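Open day at Cotix in Someck: a morning with kitchens for play

In April I visited the open day of Cotix, in the town of Someck. My sister has a small shop for toys and household things, and I help her with the choosing, so I go to such days when I can. This is my report for the readers who asked me how it was.

The gate opens at 9 in the morning. From the train station you take bus number 7 and get out at Castillo Street, and then you walk back a little, past the garden center. There was no line when I came. At the desk I received a paper badge and a map of the building, and a cup of tea that was too strong for me but very welcome after the bus.

Our guide was Dexter Fitzsimmons. He speaks slowly and clearly, which I appreciated, and he lets people touch things. He took us first to the sample store. Cotix keeps 2,364 samples there, on shelves up to the ceiling, each one with a card that has a number and a color name. I had not known that one pink can have so many names. Some of the samples are old and have many scratches, and Dexter said that these are the ones he likes to show, since a new piece looks good in every shop and a buyer should ask how it looks after two winters of use.

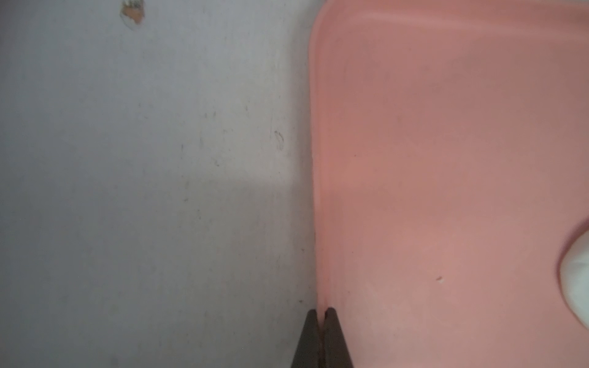 After the sample store there was a talk about color in kitchen things, in a small room with hard chairs. The speaker explained that soft colors like lavender, salmon pink and light blue are easier to put together, and that a shop can sell them one by one because they do not fight with each other on the shelf. I wrote this down for my sister. She orders always the strong red and the strong green, and at the end of the year the green is still there.

A man behind me asked about washing. The answer was warm water and a soft sponge, and for the plastic pieces no powder that scratches. I asked whether the pieces can be bought single or only as a set. The collection is named Zillisa, and most of it comes in both ways, but the single pieces must be ordered by the box. For a small shop like ours this is a difficulty. I said so, and it was written down.

Then we came to the part that I had waited for, the table with the kitchen things laid out. The walls behind it have a black and white zigzag, and my eyes needed a minute for it, but the pale colors are very clear in front of such a pattern. I would not put it in our shop window. My sister would say it makes her dizzy.

I stayed at this table for a long time, and two other visitors had to ask me to move. The big flat pieces with the rounded corners pleased me the most. You can put food on them or cut on them or carry with them, and for children's play it does not matter which. The pink one is my favorite. I would like to have it also for my own kitchen, for bread. 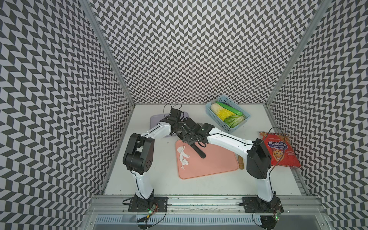 Lavender at the back, salmon pink in front, on the white table.

One thing I want to say about the way of laying out. In our shop we put everything in straight rows, and it looks tidy, but people do not know what to do with it. At the open day the things lay as if somebody was in the middle of cooking. I saw a mother with her daughter, and the girl began at once to tell what she would make for dinner. It was soup, and then it was cake, and then it was soup again. I have never seen this happen in front of a straight row.

The vegetables are toys, but they are nicely made. The cabbage is the best of them, with its yellow and pale green. I have seen many toy cucumbers in my life and most of them are too shiny, and this is a question I forgot to ask, whether there is one without shine. The rolling pin is of light wood. For me a play kitchen needs one, and it should be a real weight in the hand, so that the child can use it also for real dough. 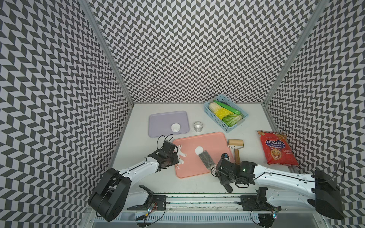
Vegetables in the light blue basket, with the rolling pin and the red snack bag nearby.

Lunch was in the canteen, potato salad and a roll, and it was included. I sat with a couple who had driven 115 miles to come, because they furnish rooms for a kindergarten and wanted to see the colors in daylight. They found the lavender a little colder than in the catalog. I looked again after lunch, by the window, and I think they are right, but I like it colder.

In the afternoon there was still a corner with reduced goods. I bought a light blue basket for my sister, with one handle a bit bent, and a packet of sponges. The card payment did not function for a while, so please bring some cash.

For people with a stroller: there is an elevator, but it is at the other end of the building, behind the sample store, and you must ask for the key at the desk. The toilets are on the ground floor. The last bus back that meets the train leaves from Castillo Street shortly before five, and I had to run for it with the basket.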